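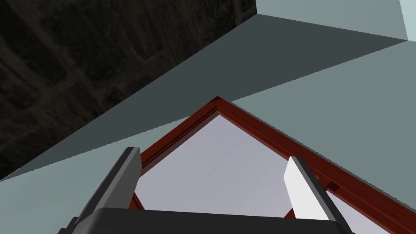

Simulated wrist view with the gripper fingers spread inside the rails of a wooden frame.

Otska Frame Handling Set: README and House Rules

Welcome, and thank you for taking the time to read this before opening the folders! We know most people skip straight to the data, and we have done it plenty of times ourselves, but this set comes with a handful of rules about how episodes were recorded, labeled and thrown out, and they will make a lot more sense if you meet them now than if you bump into them one by one at the end of a long afternoon.

What's in the set

Otska is a collection of simulated manipulation episodes in which a two-finger gripper approaches and handles framed, flat objects. Everything was rendered. There are no real-world recordings mixed in, and we ask that you keep it that way if you build on top of it (more on that under Sharing). The episodes are sorted into 11 scene folders, and each scene folder comes with its own short notes file. Please do read the notes file. It is usually where we wrote down the odd thing we noticed on the second viewing.

The tasks come in four kinds: approach only, grasp a rail, slide along the surface, and lift and set back down. Approach-only episodes are complete as they are, so please don't report them as failed grasps. We get that message fairly often, and we don't mind answering it, but the task name in the episode header will tell you the same thing faster.

How we recorded

The operators followed the Grevov practice sheet, a plain two-page document that started life as a list taped to a monitor and grew from there. The parts that matter most for anyone using the data are these.

Pick a rail before you move. The operator names the target rail in the header at the start of the episode. If they change their mind halfway through, the episode is kept and marked "retarget", and the header is left alone. We went back and forth on this for quite a while (there was a version where headers were edited afterward, and it was a mess).

Open the fingers before they go inside the border. A closed gripper lowered into a frame and then opened counts as a rule break, even when nothing is touched. Those episodes carry the tag "late-open".

Stay off the panel. The flat area inside the rails is treated as fragile in every scene. Contact with it is logged and the episode is moved to the contact folder, however light the touch. Some users have told us this is too strict for a simulated object that can't be scratched. We understand, and we're still going to do it, because the habits people pick up in simulation tend to follow them to the bench.

No more than three attempts per episode. After the third, stop, reset and start a new one.

Labels

Every episode was labeled by two people working separately, using the Polák label list. Where they disagreed, a third person looked at both sets of labels and made the call, and all three versions are kept in the label file so you can see how the disagreement went. We'd warmly encourage you to look at these. The arguments over where "approach" ends and "contact" begins taught us more about our own definitions than anything else in the project.

Left and right always mean left and right in the wrist view. They do not refer to the table or to the frame itself. If you rotate the views during training, rotate the labels too, and say so in your write-up.

When a finger hides part of a rail, label the rail as partly hidden. Please don't guess at the contact point behind the finger. A blank is fine. The label list has a value for it, "unseen", and the checking script is perfectly happy with it.

Rendering notes

Lighting in the default scenes is flat, and strong shadows are rare. That made labeling easier and it makes the set a gentle place to begin, but it also means a model trained only on the default scenes may have a hard time under a desk lamp. The Luritz add-on has the same tasks with harsher light. It follows the same rules and the same folder layout, so you can drop it in next to this one without changing your loader.

Background surfaces vary, and they were not labeled. If you need a mask for the tabletop, you will have to make your own, and we'd be glad to link to it from here.

Splits

Splits are made by scene and never by episode. Please don't reshuffle them. Episodes from one scene look a great deal alike, and a shuffled split will give you lovely numbers that don't mean very much. If you truly need your own split, give it a new name so that readers can tell it apart from ours.

Reporting results

Run each policy with five seeds and report every one of them, including the one that embarrassed you. List late-open and contact episodes separately from ordinary failures. State which task kinds you used.

Sharing

You may pass the set along, change it and publish with it, as long as this README travels with the files. If you add real recordings, put them in a separate folder with "real" in the name.

Known problems

A few of the older episodes have headers with the target rail missing. They are listed in missing_rail.txt and should be left out of any grasp scoring. The June update fixed the time stamps in the slide task, so if yours run backward, you have the older copy and should download it again.

Questions and corrections are welcome on the issues page. Please include the scene folder and the episode name.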